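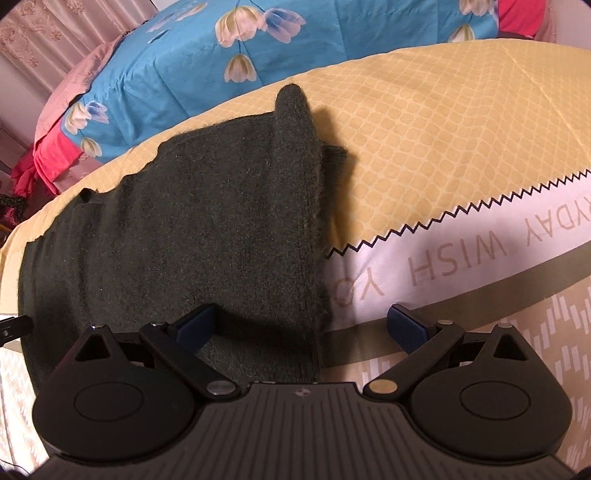 **Can Skundard knits be folded on a bed?**
Yes. Any flat surface wider than the sweater will do. Pull the sheet tight first, as creases underneath carry into the fold.

**Which way should the neckline point?**
Away from you. Fold one side in to a straight vertical edge, then the other, then bring up the hem.

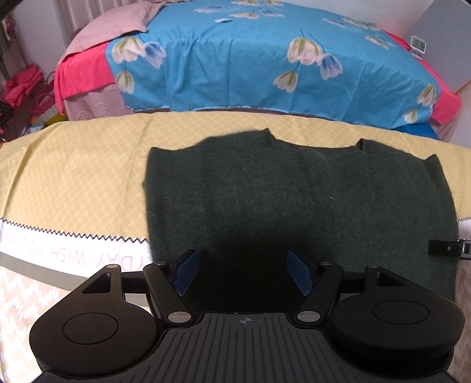
**The surface has gone fuzzy. Is this a defect?**
No. Brushed knits pill where they rub. Use a fabric comb before folding and work in one direction.

**Hang or fold?**
Fold. Hangers stretch the shoulders of any knit over 498 grams.

**How many fit in a Barkell drawer?**
The 70 cm drawer takes one row of folded sweaters, stacked no higher than 42 cm. Leave the top layer uncompressed.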